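Chapter 4
Setting the Table

In this chapter
Why the plate goes down first
How much room one person needs
Chairs, and the space behind them
Small dishes and where they like to live
Words to know: cover, place setting, charger, runner

I learned to set a table at my grandmother's house, and I learned it wrong. She kept her forks on the right because that was the side the drawer was on, and for years I thought everybody did. Then I took a job at a banquet hall called Claketti, where we set for 144 people on a slow night, and on my very first shift I laid an entire long table backward. The floor manager didn't yell. She just handed me a tray and let me start over. So if you come to this chapter feeling a little unsure about which side is which, you're in good company (mine, anyway).

Chapter 3 was all about washing, drying and stacking. By now you should be able to carry a short stack of plates without chipping the bottom one, and you know why we dry bowls upside down. Now we get to the fun part! We're going to put all those clean dishes somewhere people can eat from them.

Let's start with the plate. I always put plates down before anything else, even before I've found the forks. A plate tells you where a person is going to sit. Once it's down, you can stand back and look at the whole table and see if somebody is going to be bumping elbows with somebody else. Moving a bare plate takes a second. Moving a plate plus a glass, a napkin and four pieces of silverware is a chore, and that's when things get dropped.

The space that belongs to one person is called a cover. You'll see this word a lot in older books, and restaurants still use it when they talk about how many guests they served. A cover includes the plate, the silverware, the glass, the napkin, and a bit of breathing room on both sides. For practice, all you need is a plain table and a few plates. Skip the tablecloth at first. Cloth hides the edges, and the edges are what you want to be looking at.

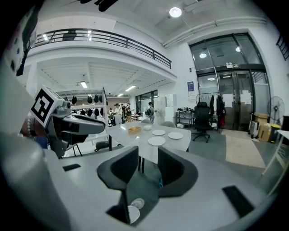 White dishes are my favorite for learning, by the way. Patterned ones are pretty, but your eye goes to the roses and you stop noticing whether the plate is straight. When I taught evening classes at the Isside community kitchen, I bought secondhand white plates, mostly Rastetti with a few odd ones mixed in, and we practiced with those until they were too scratched to use. Round plates are forgiving too. You can't put one down crooked, only too near the edge or too far in. I like the rim about a thumb's width from the edge of the table, and I do use my thumb to check.

Now, chairs. People forget chairs! A table can look lovely and still be miserable to sit at if the chairs don't have room to slide back. After your plates are down, pull out each chair, sit in it, and reach for your plate. If you have to stretch, something needs to move. The chairs don't have to match, either. I've had holiday dinners with a piano bench at one end and a desk chair at the other, and the food tasted the same. Do watch out for chairs on wheels with small children, though. They spin.

Small dishes come next: the bowls, the cups, the little trays that hold bread or salt or whatever gets passed around. My rule is that anything shared goes where at least two people can reach it, and anything personal stays inside the cover. A shared bowl with a small tray beside it makes a nice little station, and you can fill both before anyone sits down. Leave the glasses for last. They're the first thing your sleeve will catch.

We'll go through all of this slowly. Section 4.1 covers the everyday setting, the one you'll use almost every night. Section 4.2 adds a soup course, and Section 4.3 deals with buffets, where half of what I just told you goes out the window.

Before you read on

Set a place for yourself at home tonight exactly the way you normally would, without looking anything up. Make a quick sketch of it in your notebook and keep it. You'll need the sketch for the activity at the end of Section 4.1.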